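Nusrat Gilani has stayed in 288 hotel rooms for work, and she still doesn't believe a hotel's own map. She pulled one up on her phone before I had sat down. It showed the Hindach resort as a sort of sun, with the beach, the old town and the water park all arranged around it at a comfortable distance.

"Look at the scale," she said. "There isn't one. They've drawn a dolphin where the scale should be."

Gilani spent most of her career checking hotels for a tour operator. Her job was to arrive before the families did and find out whether the brochure was true. She left two years ago and now writes a newsletter for parents who are planning one big trip and can't afford to get it wrong. I wanted to talk to her about family resort packages, the kind where the room, the meals and the park tickets come bundled at a single price, because I had nearly bought one and something about it bothered me.

The package I had been looking at was at Drendau, a lakeside resort with a water park attached. Kids stay free, kids eat free, unlimited park entry. I read her the offer. She asked me to read it again, slower.

"Kids stay free in what?" she said. "In the bed you already paid for? Most family rooms are priced per room. You could put a goat in there. So free means nothing has been taken off."

I said the meals seemed like a real saving.

"Maybe. How old are yours?"

Seven and eleven, I told her.

"Then go and find the age limit for the kids' menu. I'd bet you a coffee the eleven-year-old is an adult at dinner and a child at the slides. They get to pick the category each time, and they pick the one that costs you."

I looked it up while she ordered. I owed her the coffee.

I don't want to make her sound sour. She likes hotels a great deal, and she talked for a long time about one in Paracha where the breakfast room opened at six and a man at the grill remembered how her son took his eggs. What she distrusts is the language, and she has a list of phrases that make her stop reading. "Steps from" is on it. So is "newly refreshed," which in her experience can mean anything from new bathrooms to new cushions.

"Steps from the park," she said. "Everything is steps from the park. My house is steps from the park, if you've got the weekend free."

She used to walk the distances herself with a stroller, loaded, at the hour a family would really be walking. One hotel near the Mostbridge parks advertised a two-minute stroll to the gate. It was two minutes to a gate, she said, and that gate was for staff. The public entrance was on the far side of a parking structure with a crossing in the middle that took forever to change.

"I wrote it up as a problem. The sales people wrote back and asked if I could call it a pleasant walk. I said it was next to a loading dock. They said could I call it a level walk, and I gave them that one, because it was level."

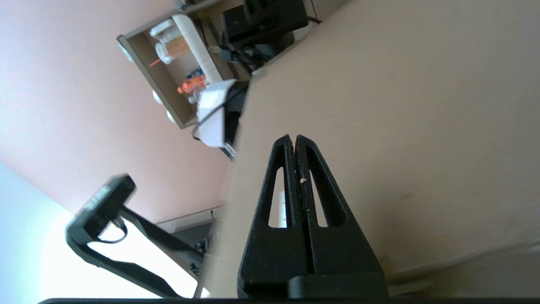

I asked whether online reviews had fixed any of this. You can now read a thousand opinions on a hotel before you book, where her customers once had a page and a half in a brochure. She made a face.

"A thousand people who stayed in different rooms in different months and wanted different things," she said. "You get somebody who gives it one star because it rained. You get somebody who gives it five because the front desk upgraded them, and you won't be upgraded. I read the ones in the middle. Three stars, long, a bit boring. That person went back and thought about it."

She also pays attention to when a review was written. A resort in December and the same resort in July are separate places as far as she is concerned. At Drendau, for instance, the park's outdoor section closes for the colder months, and the price of the package doesn't move as much as you'd expect. The glowing reviews I had been leaning on were all from summer. My dates weren't.

Here I pushed back a little. Surely, I said, people like the bundle for reasons that have nothing to do with arithmetic. My sister took her three to a place like Drendau and came home rested. She didn't open her wallet after check-in and she said that was worth whatever extra she had paid.

Gilani thought about that longer than I expected.

"Okay, yes. I'll give you that. If you know you're paying for it, fine. I've done it. There's a week every year when I would pay a stranger to decide what's for lunch." She stirred her coffee. "But then they should sell it as that. Pay more, think less. I'd respect it. Instead they put a big red number on it and tell you you're saving 60 percent, and I want to know, 60 percent of what? Show me the person who ever paid the full price. I looked for that person for years."

The full price, she explained, is often the walk-in rate for the busiest night on the calendar, with every extra bought one at a time at the counter. She doesn't call it a lie. The rate exists, printed on a card somewhere. She just never met a guest who had been charged it.

Her own method is dull and she knows it. She prices the room alone, for the exact nights. She prices the tickets alone, and only for the days the family will use them, which is almost never all of them. Then she adds food, and she is strict about food, because parents guess low. Kids who have been in a pool since nine in the morning eat like farmhands. When the three are added together she compares the total with the package, including the resort fee, which she says to look for at the very end of the booking, after the card details.

"That's where it lives," she said. "Last screen."

I did the sum for Drendau that night. The package came out a few dollars cheaper than buying the parts, which surprised me, and I sent her a message about it feeling fairly pleased. She replied asking if I had counted arrival day as a park day. I had. Check-in was at four and the park closed at five.

We spoke once more, by phone, mostly about rooms. She has strong feelings about the family suite, a term she says has no meaning at all. She has been shown suites that were one room with a bookcase in it. At Hindach she was shown a "kids' den" and opened the door on a closet with a porthole painted on the wall. It did have a light, she said, in fairness to them.

What she asks for is a door. A real one, between the parents and the children, that closes. If the hotel's site doesn't say there is a door, she calls and asks, and if the person on the phone says the room has a "separate sleeping area," she asks again using only the word door.

"You'd be amazed how hard it is to get a yes," she said. "They'll tell you about the TV. They'll tell you there are two TVs."

I asked if there was any claim in a resort listing that she simply takes as true. She was quiet for a bit, and I could hear a dishwasher being loaded at her end.

"Check-out time," she said. "They're very honest about that."

She is taking her own family to Paracha again in the spring, to the place with the early breakfast. She booked the room on its own, with no package, and called beforehand to ask whether the pool would be open, whether it would be heated, and whether heated meant the big pool or only the small one. The small one, they told her. She booked it anyway and has told the kids to pack for cold water.

I haven't booked Drendau. I have the page open in a tab, and every time I go back to it there is a banner saying that 2 rooms are left at this price. It said the same thing the first time I looked.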